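Home Electricity for Renters
Handout 5: Extension cords, power strips and what the numbers on them mean
Gudrun Skjelbred, Hullbridge Evening Classes
Revised 22 December 2018

Last time we got as far as the breaker panel and then ran out of evening, so I'm picking up where I left off, with the wires in the wall. If you missed it, the short version is that each breaker guards one circuit, and a circuit is usually a handful of outlets plus maybe a light or two. Trip the breaker and everything on that circuit goes dark together. I asked you to go home and map yours. Please bring the maps along, even the messy ones (mine has coffee on it and an outlet I still can't place).

Volts, amps, watts again

I know, I know. But we need them tonight, so one more time. Volts are the push, and in an American home the ordinary outlets give you 120 of them. Amps are how much current is flowing. Watts are the two multiplied together, and watts are what you'll find printed on most things with a plug.

So if your kettle says 1500 watts, you divide by 120 and get 12.5 amps. A common breaker for a bedroom or living room is 15 amps. You can see that the kettle has eaten most of the circuit all by itself! Put a 1000 watt toaster on the same circuit and you're at 2500 watts, close to 21 amps, and you'll be walking down the hall in your slippers to reset it.

For anything that runs for hours at a time, the usual rule is to stay at 80 percent of the breaker. On a 15 amp circuit that gives you 12 amps, or 1440 watts. A space heater on its high setting is often 1500, so it's already a little past that before you've plugged in a lamp. I run mine on low and wear a sweater.

What a power strip does and doesn't do

A power strip gives you more places to plug in. It doesn't give you any more electricity. People nod when I say this and then show me a photo of a strip with a heater, a hair dryer and a coffee maker on it, so I'm going to keep saying it.

Turn your strip over and look for the label. You want the maximum amps or watts, and you want the mark of a testing lab (UL and ETL are the two you'll meet most often). If the label has worn off, or there never was one, I'd retire the strip. They aren't expensive and I don't like guessing.

Some strips have a small breaker built in, often with a little reset button, and some don't. A lit switch tells you the strip is getting power and nothing more than that.

Surge protectors are a different thing in a similar case. They have parts inside that soak up short spikes in voltage, and those parts wear out a bit with every spike they take. The joule rating on the box is a rough guide to how much they can absorb over their life. If there's a "protected" light and it has gone out, you may still have a working power strip, but don't count on it to look after your computer.

Cords and their thickness

Wire size in this country is given as a gauge number, and the numbers run backward - a smaller number is a thicker wire. Lamp cord is often 18 gauge. A decent household extension cord is 16 or 14, and the heavy ones for power tools are 12.

Length matters too. A 50 foot cord has more resistance than a short one of the same gauge, so you lose some voltage on the way and the cord warms up more. If a tool sounds tired at the far end of a long thin cord, that's why. Use the shortest cord that reaches without stretching, and if it has to be long, go thicker.

Please don't run a working cord while it's wound up tight on a reel or stuffed in a bundle. The heat has nowhere to go. The same goes for cords under rugs, where you also can't see the damage from feet and chair legs.

My house rules, for what they're worth

- Heaters, kettles, irons and window air conditioners go straight into the wall.
- Never plug a strip into another strip, or into an extension cord.
- Pull on the plug, never on the cord.
- Feel the plug now and then after an hour of use. A little warm is okay. Hot means unplug it and find out why.
- Three prongs stay three prongs. No snapping off the ground pin, however handy the pliers are.
- Strips stay well away from sinks and tubs. The outlet there should be a GFCI, the kind with test and reset buttons, and you should press the test button once a month.

Somebody asked last time whether a full strip is always a problem. No! A strip full of phone chargers, a router and a desk lamp is drawing very little. Add up the watts. I once did my whole desk on the back of an envelope, monitor and all, and it came out well below what the toaster uses in the morning.

Try this at home before we meet again

1. Pick one circuit from your map. Write down everything plugged into it and the watts for each.
2. Add them up as if they were all on at once. Divide by 120. Compare with the number on the breaker handle.
3. Find one strip in your home and copy down what its label says, word for word.
4. Practice problem: a workshop has a load of 4000 watts and the outlets are all on one 20 amp circuit. How many amps is that, and how many such circuits would you need if you keep to the 80 percent rule? (Answer at the start of the next class. I got it wrong the first time I wrote this handout, so take your time.)

Next up is light bulbs, and the batch after that will be ready in March.

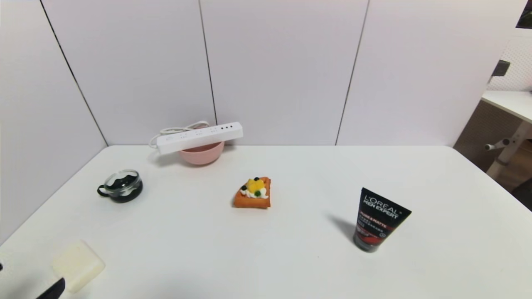 Fig. 1. A white power strip and its cord.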